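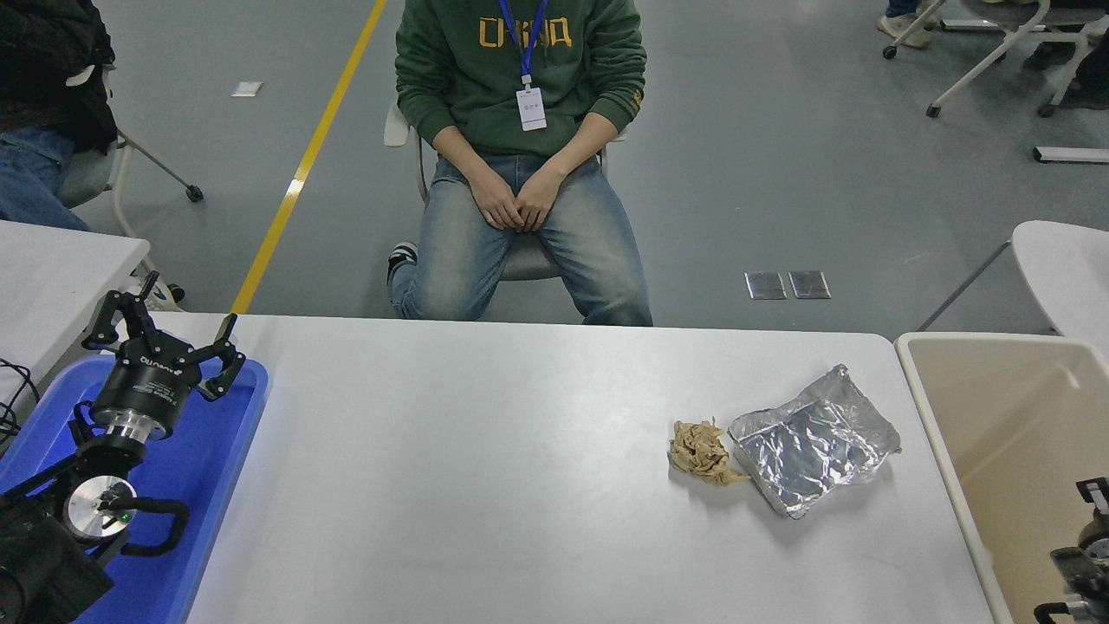 ## Sobre la espera en las oficinas de atención al público

Durante el pasado mes de marzo, quien suscribe este cuaderno tuvo ocasión de tramitar la renovación de una licencia de actividad ante la oficina municipal de Trikavska. El procedimiento requirió seis visitas. De ellas se extraen las observaciones que siguen, referidas a la organización de la espera y no al fondo del expediente, que se resolvió de manera favorable.

La oficina atiende mediante cita previa, si bien conserva un turno ordinario para quienes no disponen de ella. Ambos sistemas comparten sala y ventanillas. El tablón de la entrada informa del horario, pero omite el criterio con que se alternan las citas y los turnos, de modo que la persona usuaria desconoce si le corresponde esperar diez minutos o una mañana completa. En la segunda visita, el resguardo que me fue entregado llevaba el número 178, sin indicación alguna de la mesa ni de la hora estimada.

### El mobiliario y la postura

Se presta escasa atención al lugar en que se espera. Una silla estrecha, sin reposabrazos y colocada frente a una mesa ajena, obliga a mantener las manos recogidas y los pies atrás. La postura resulta tolerable durante un trámite breve, pero no durante una mañana. La sala de Trikavska dispone de asientos suficientes, aunque orientados de espaldas a la pantalla de llamada, lo que exige volverse cada vez que suena el aviso.

Convendría, a juicio de este autor, girar dos de las filas. La modificación carece de coste y puede efectuarse fuera del horario de atención.

### La información durante el trámite

El servicio de avisos telefónicos, contratado a la empresa Brostico, remite un mensaje cuando el expediente cambia de estado. En mi caso se recibieron dos mensajes idénticos, con el texto «En revisión», separados por nueve días. El personal de ventanilla confirmó que el primero correspondía al registro de la solicitud y el segundo a la comprobación de la documentación. Una redacción diferenciada habría evitado, al menos, una de las visitas.

Debe señalarse, asimismo, que el impreso de solicitud admite un máximo de 400 caracteres en el apartado de observaciones, mientras que las instrucciones anexas mencionan un límite de 1.000. La discrepancia obligó a repetir el escrito en el propio mostrador.

### El trato recibido

Procede dejar constancia de la corrección del personal en todas las visitas. Las explicaciones fueron claras y, cuando una ventanilla no podía resolver la consulta, se facilitó por escrito el nombre de la unidad competente. Esta práctica merece mantenerse y extenderse al servicio telefónico, donde no se aplica.

Las presentes observaciones se han trasladado al buzón de sugerencias de la oficina con fecha 18 de octubre de 2023. La respuesta, en caso de recibirse, se publicará íntegra en este mismo espacio.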